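The Red One and the Coral One

by Sebastian Mocanu

Octavian Crăciun got the part of the aunt because he was the only one of us who could do the laugh. It was a wonderful laugh! It started somewhere down by his belt and came up through his whole chest like a bucket out of a well, and when he did it at the reading, old Mircea Neagu put down his pencil and said, "Well, there she is."

So the wig was found, and the shoes were found (Octavian's feet are enormous, the shoes came from Rumham by bus), and everything was going along beautifully until the night before we opened, when Mircea stood at the back of the hall and shouted that he could see the aunt's hands from there and they were the hands of a man who fixes tractors.

"I do fix tractors," said Octavian.

"She doesn't! Paint the nails!"

And that was how I came to be in the Uvent drugstore in Flanivov on a Saturday morning, in front of the most glorious shelf I had ever stood in front of. I'd walked past it all my life on the way to the razor blades. The colors! There were reds that were almost brown and reds that were almost orange, and a green like the back of a beetle, and they all had names, and I read every one. The girl at the register let me take as long as I wanted. I bought two bottles, a dark red because the aunt was wicked, and a shimmery coral pink because I couldn't leave it there.

I still have the receipt, 11/09/2021, tucked inside my script.

We set up at a table near the window. Octavian wore his good yellow plaid shirt so he would feel lucky, and I told him to roll up the sleeves and he didn't. He put his hand down flat and looked at the ceiling as if somebody were going to take blood.

"Start with the wicked one," he said.

I had supposed nail polish would behave like paint on a fence. It doesn't, it's much more alive than that. It goes where it likes. It sits on the brush in a fat shining bead and you think you have all the time in the world, and then the bead is on the knuckle. The red went on the nail, I'll say that for it, and it also went on both sides of the nail and a good way up the finger, and the smell was marvelous, sharp and sweet together like pear candy left in a garage.

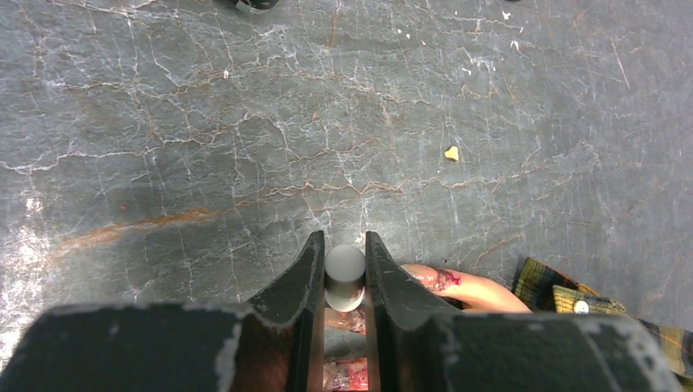
Red on the back of the hand, nowhere near a nail.

"How did it get there?" asked Octavian.

"I have no idea."

"Is that my hand or a butcher's?"

He started to laugh then, the real laugh, the aunt's laugh, and of course the whole table shook with it, and so a bit more red got away from us. Ionuț Filip came in to ask about the programs and stayed. Petrică Hodoroagă came in to find Ionuț and he stayed too. He pulled up a chair and gave advice, all of it bad. He said his sister always did the little finger first. Ionuț said surely the thumb. They argued about it with real passion, two grown men with a stack of programs between them, and I remember thinking that I'd never been happier at a rehearsal.

"What about the pink?" said Petrică.

I had been saving it. I turned the bottle to the window before I opened it and all the little glittery bits woke up at once. It was like the inside of a shell, or like the sky over the grain silo in October, when you come out of work and have to stop on the steps for a minute. Even Ionuț said "Oh," and he's not a man who says "Oh" about things.

"The aunt would never wear that," said Octavian. But he was leaning forward.

"She might on a Sunday."

"She might," he said. "If she was expecting someone."

He spread his fingers out as far as they would go. 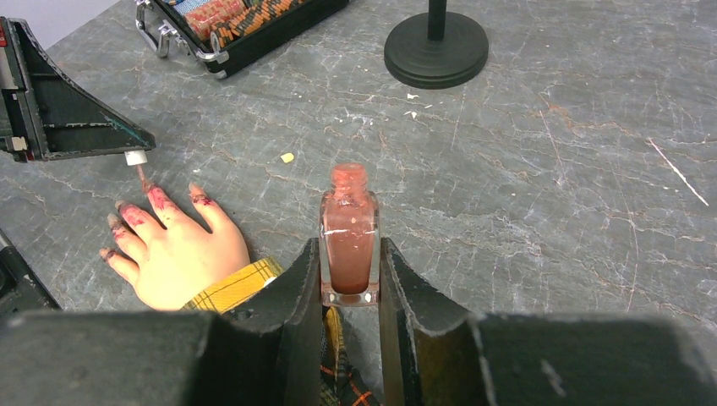 "It tickles," he said, and then, very quietly, "Ilie wears pink like this."

None of us had ever heard of any Ilie. We thought of it as a man's name. Petrică opened his mouth and Ionuț stepped on his foot.

"My goat," said Octavian. "Her collar. It's this exact pink. I bought it at the fair and my brother said it was a silly color for a goat, and I said you haven't seen her in it." He held perfectly still while he told us this, a big man in a plaid shirt with red halfway down his fingers, and his face was so tender that I forgot to be the director's assistant and just looked at him.

We were called to places at seven. Mircea had the programs printed for 700, which was a dream, but 471 people came, and for Flanivov on a night when there was soccer on that was tremendous! They stood along the walls. They sat on the radiators. And when the aunt came on at last in her borrowed shoes and lifted her hand to point at the door, the stage light caught it, and a woman in the front row said out loud, to her husband or to the whole world, "Look at her nails, would you!"

Octavian heard it. I was in the wings with the prompt book and I saw him hear it. He turned his hand over, slowly, so that she could have another look, and then he did the laugh.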